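### The lounge at Pinunthorpe, after the carpet

2 November 2019

Many of you have asked when the lounge on the ground floor will be ready, so I write a few lines for this newsletter. The carpet is finished. The furniture is only partly back, and the shelves will still need some patience.

We had chosen carpet tiles already in March, but the first delivery was in the wrong colour and had to go back to Poslow. The fitters needed 2 days for the floor, and one morning more for the strip near the door, where the old glue did not want to come off. I am told that if a tile is damaged, it can be lifted and changed alone. We keep 21 spare tiles in the store room behind the kitchen. Please do not use them for other purposes — one has already been found under a washing machine.

The cream sofa was bought second-hand from Tanguy, and it was the subject of more letters than the carpet. Some of you fear that such a light colour will not stay light for long. I understand this. The channels between the seat pads also collect crumbs very easily, and for this there is now a narrow nozzle for the vacuum cleaner, hanging on the hook inside the cupboard. Go along the channels slowly, and do not use a wet cloth on the cover before you have asked me which cleaner is allowed.

A small request about the pillows. They travel. They are used for sitting on the floor during the film evenings, which I find quite nice, but afterwards they should go back on the sofa.

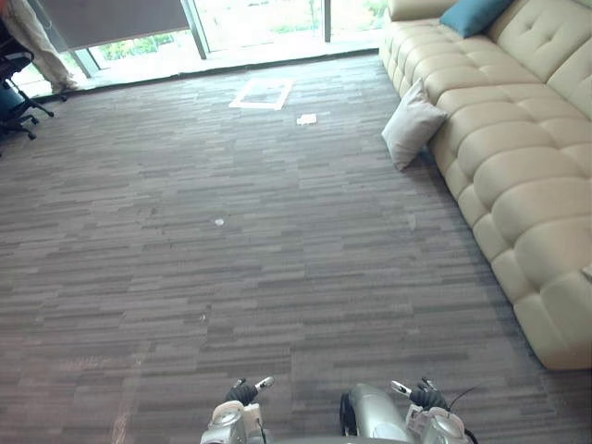
The grey carpet has short streaks in several shades, and I was against this pattern at first, because I wanted a plain one. Now I must admit that it is practical. On a plain floor each small mark would be seen from the door. Still, a mark is a mark, and there is a faint pinkish one which I would like to treat before winter. If you know what was spilled, please tell me, so that I can take the correct product. You will not be asked to pay.

The low table from Brarker comes back when its leg is repaired. Until then please keep the middle of the room free, also from bicycles.

Questions about the lounge can be left in my letter box, number 22, or you can knock in the evening.

Dehua Feng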